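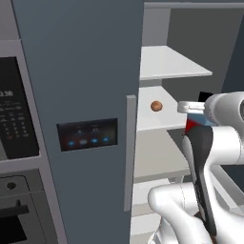

How to compare two grippers in a simulated kitchen without fooling yourself

Most gripper comparisons I read were settled before the first trial. Somebody picks the objects, the poses and the controller gains with one gripper mounted, then swaps in the other and reports that it did worse. I've done it myself. These steps make it harder to do.

1. Fix the scene first. Pick the fridge, the shelf and one small round object, save the layout, and leave it alone. A ball near the front of a shelf is a good first target. It rolls if a finger brushes it, and a bad approach has nowhere to hide.

2. Load the Vrabec parallel gripper and tune the approach. Then load the Gralleck and tune that one for the same number of hours. If you skip this, stop here, your numbers will mean nothing.

3. Set the random seed. We use 3302 for the first batch. Run 61 trials per gripper, shifting the object's start position by up to 8 mm each time.

4. Score the grasp and the lift separately. Hirico's default script counts any finger contact as a grasp, and that flatters wide fingers. Change it.

5. Watch the failures at quarter speed. Giuliana Villanueva went through our first batch and threw out 18 "successes" where the ball was stuck to the finger pad by a contact solver glitch. Both grippers had them.

6. Rerun with friction cut in half. If the ranking flips, you were measuring your friction setting.

About the contact model: Dronora's documentation calls it realistic. I would like to see the bench data. Until then, treat a simulated win as a reason to book time on the real arm and keep it off the purchase order.

Save the logs from step 3 even if you change the scoring later. You will change the scoring later.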